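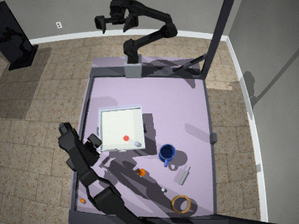
Preparing and Lodging a Claim for Goods Damaged in Transit

Harklow Regional Business Services publishes this guide for small firms that send or receive goods by road. It sets out the steps a claimant should follow when a consignment arrives damaged, short or late. Claims are decided by the carrier or its insurer, and the terms printed on the consignment note prevail over anything in this guide.

Before signing for the goods

The person receiving the delivery should check the number of cartons against the consignment note while the driver is still present. Crushed corners, torn wrap, water marks and broken seals should be written on the note in plain words. "Two cartons crushed, contents not checked" is acceptable. "Subject to inspection" is not, and most carriers disregard it.

Where the driver uses a handheld device, ask for the comment to be entered before signing and request a copy by email. If the driver cannot enter a comment, record the time, the vehicle registration and the wording you asked for, and send these to the depot the same afternoon.

Keeping the evidence

Retain the goods, the inner packing and the outer carton until the claim is closed. Claims are frequently declined on the grounds that the packing was discarded and could not be assessed.

Photograph the consignment label first, then the outside of the carton on all sides, then the contents as they are unpacked. Store the files in one folder named with the consignment number. Do not attempt repairs unless the carrier has agreed in writing.

Lodging the claim

Step 1. Notify the carrier in writing. Many contracts allow only a few days for visible damage, and the period may begin on the day of delivery whether or not the carton has been opened.

Step 2. Complete the carrier's claim form. Businesses consigning through the Bestden depot should use Form 319. The form must be signed by whichever party held title to the goods during transit. Under many terms of sale this is the buyer, and a seller who signs in error will have the form returned.

Step 3. Attach the commercial invoice, the consignment note and a repair quote or written statement that repair is uneconomical. The amount claimed should be the cost price of the goods, excluding GST where the claimant is entitled to an input tax credit. Lost profit and staff time are ordinarily excluded.

Step 4. Record the claim reference and diarise a follow-up for 4 weeks after lodgement.

A worked calculation

A Whitelaw retailer receives a display cabinet invoiced at $3,007, excluding GST. The cabinet can be repaired for $319, and the carrier's terms provide for a claim excess of $118. The claim is lodged for the repair cost of $319. If it is accepted in full, the retailer receives $201. The invoice value is entered on the form as supporting information only.

If the claim is declined

Ask for the reason in writing, together with the clause relied upon. A refusal based on inadequate packing may be answered with the manufacturer's packing specification or with evidence that similar consignments were packed in the same manner. Claimants holding their own marine transit policy should notify that insurer at the outset, as late notice may affect cover.

Blank checklists and a sample notification letter are available from the front counter at Harklow and from the Whitelaw branch office. Counter staff can check that a form is complete but are unable to give legal advice.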